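Progress on the two-handed laundry build. The grippers are the part I've worked on since April, so this thread is mostly about those.

Both are hand-held. You squeeze, the fingers close, and the lenses on the back plate record what the fingers are doing. The arms they'll go on are still in pieces at the shared shop.

Fingers are yellow, printed flat, with an oval slot in each. The first set had no slot and was too stiff for cloth. Tarun Bhatt suggested cutting material out of the middle, and that fixed it.

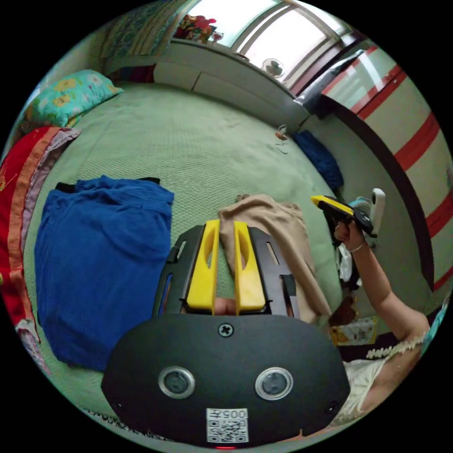 Shirts are harder than towels. A towel has four corners and you can find them. A shirt in a heap has a hem somewhere, and you have to get hold of it before anything else can happen.

My target is 50 clean folds per garment type before I change the hardware again. A fold counts if the sleeves end up inside and I didn't touch the cloth with a bare finger.

Things I'd do the same way again:

1. Label each gripper before anything else. I mixed up left and right on the first day and lost 30 recordings.

2. Practice on a bed. The bedspread has some grip, so the shirt stays where you put it. On the shop bench it slid all over.
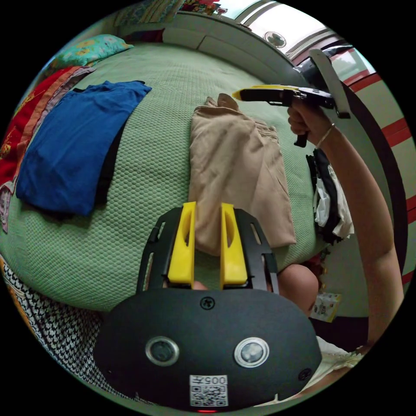 3. Keep the finished shirt next to the one you're folding. It gives you a size to match.

4. Stop after 70 minutes. My wrists get sloppy and so do the folds.

Still open: the fingertips. Mitra Asadi wants to try a thin rubber pad. I'd like to try a rougher print first — it's cheaper and there's nothing to peel off.

Kwok-wai Wan is doing the arm mounts and says he needs the final gripper weight before he cuts anything. Fair enough. I'll weigh them once the tips are settled.

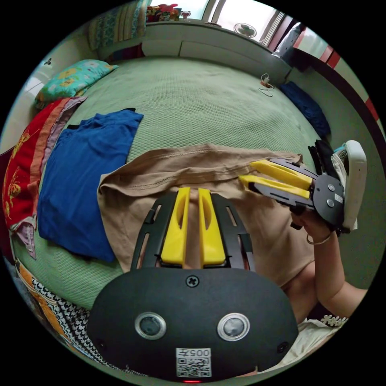 Will the arms be able to fold at the same speed as a person?

Probably much slower at first. I'd be happy with 5 minutes a shirt.

Next post when the new tips are printed.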